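Questions after the Cevenbridge open day
Feb 22, 2018

We went to the robotics open day at Cevenbridge and have had the same handful of questions by email ever since, mostly from people who saw the leaflet and wondered whether to go to the next one. The answers are one visitor's opinion. The organisers, Bucur, have their own page, and it is a good deal more cheerful than this one.

Was there a robot that does housework?
No. The leaflet said "household robots at work" and I would like that sentence taken outside and shot. There was a system called Urkico, which is meant to learn chores by studying how people do them. What we were shown was the studying. People did the chores.

So what did visitors get to see?
A short talk, a film of an arm putting cups on a shelf, and then the part worth going for, where staff picked up ordinary household things with hand-held grippers. There was time to walk about and ask questions, and the staff were patient with all of them, including mine.

Did the film look real?
It looked edited. I asked how many tries it took to get the cups right and was told the figures would be "shared in due course". I asked again by email in December and I'm still waiting.

How many recordings does it need to learn one job?
The slide said 262 for a single task. The handout said 221. When I pointed this out I was told both were correct at the time of writing. Neither document said how often the robot then managed the job by itself, and that was the number I had come for.

Can I try the grippers myself?
Yes, if you put your name down at the door. You squeeze, the fingers close, and you discover that you have been relying on your wrist and fingertips a lot more than you thought. I dropped a sponge twice. Children did better than adults, probably because they didn't mind looking silly.

What are the black and white squares for?
They are printed markers that a camera can pick out easily, so the software can work out where the gripper is and which way it is turned. This was the best explained part of the day, and I have no complaint about it.

Is it safe for young children?
Nothing moved by itself, so the risk is the usual one of a busy room with equipment out and cables on the floor. Keep hold of toddlers.

Will any of this be in my house soon?
Bucur's speaker said "sooner than you think", as speakers at these things have been saying for as long as I've been going to them. I asked about price and was given a tote bag.

Why use people at all, if the point is a robot?
The claim is that a person holding a gripper can record a job faster than someone steering a full robot arm, and in more places. I can believe that. What I doubt is the next step, where a machine is supposed to take those recordings and cope with a kitchen it has never met. 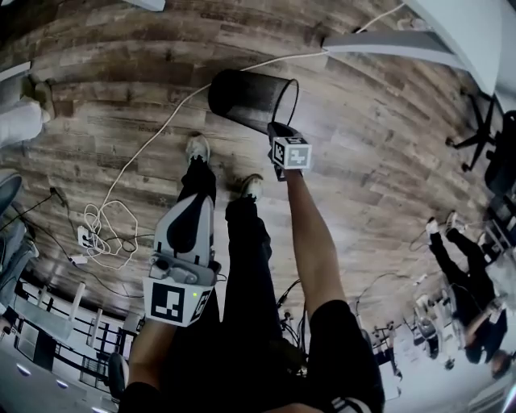 A bin is a good test of this, to be fair to them. It has a thin rim to grip, it can be held any way up, and plenty of us empty one daily without a thought. If the robot can do that in a strange house with the rubbish still in it, I'll write a kinder page. Until then I'd call it a decent way of collecting examples, and ask to see the results.

Did anyone from Zumatmont speak?
They were listed as a partner on the leaflet. I didn't meet anybody from there, and the staff I asked weren't sure what the partnership covered.

What does it cost, and how long should I allow?
Entry was free and parking was £9. The full programme ran to 125 minutes including the talk. You could skip the talk.

Would you go again?
Yes, if they promise a live run with no film and let the visitors choose the object. I have written to suggest it. If they reply, the answer will be added to this page.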